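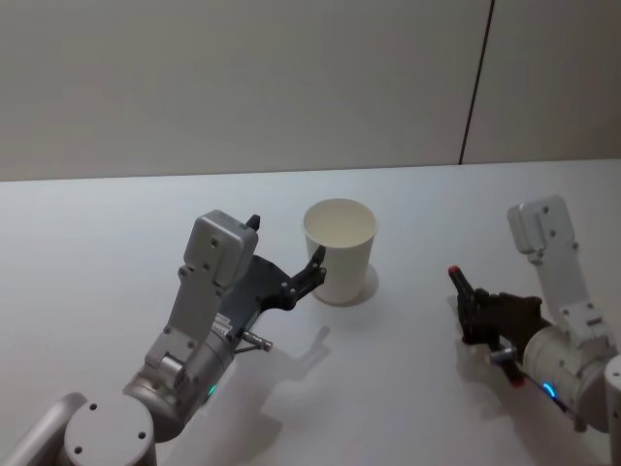 Paper cups for the reunion, what size and do we need lids

Posted by signe_h, 2025-08-08

Ordering cups for the Omerville reunion tonight, need opinions quick. Plain white paper, no print. Thinking 12 oz but the 8s are cheaper. Coffee and lemonade both. Case is 800 and I can split it with the school.

itziar_b
8 oz. People pour a 12, drink half, put it down, lose it. Then get another one. Every single year

teo_marin
Disagree. 8 is fine for coffee, useless for lemonade once theres ice in it. Go 12 and fill them lower.

itziar_b
nobody fills them lower Teo

nuria.prieto
Whatever size, check the rim. Got a bad batch in June from Zasex, the rolled edge came open on the seam side and dripped down everybodys wrist. Squeeze one just under the lip before you buy the case. If it folds right over, pass.

signe_h
ok good tip. Have a sample, plain white, no brand on it

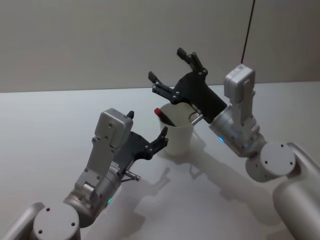 Leaning 12 still. Lids yes or no? They're $11 a sleeve and I'd need 3 sleeves minimum

bronka_s
No lids. Outside, on grass, they end up everywhere and you're picking them up till dark

teo_marin
Lids for the coffee at least. Kids running thru there

bronka_s
So put the coffee on the porch. Did that at the Arrieta picnic, worked fine

nuria.prieto
With Bronka on this. Also are they hot cups or cold cups?? Cold ones get soft with coffee in them, and some hot ones sweat with ice. Says on the sleeve usually

signe_h
Ugh. Listing just says "beverage". Will email them

itziar_b
Get one sleeve of each size and stop there. You have family coming, not a stadium

signe_h
lol its up to 3 hundred people if the Ronunano cousins come

itziar_b
oh. ok get the case

teo_marin
12s

itziar_b
8s. And a marker so they can write there names on

signe_h
Going 12 for lemonade, 8 for coffee, no lids, coffee on the porch. Teo you're bringing the markers

teo_marin
fine. what color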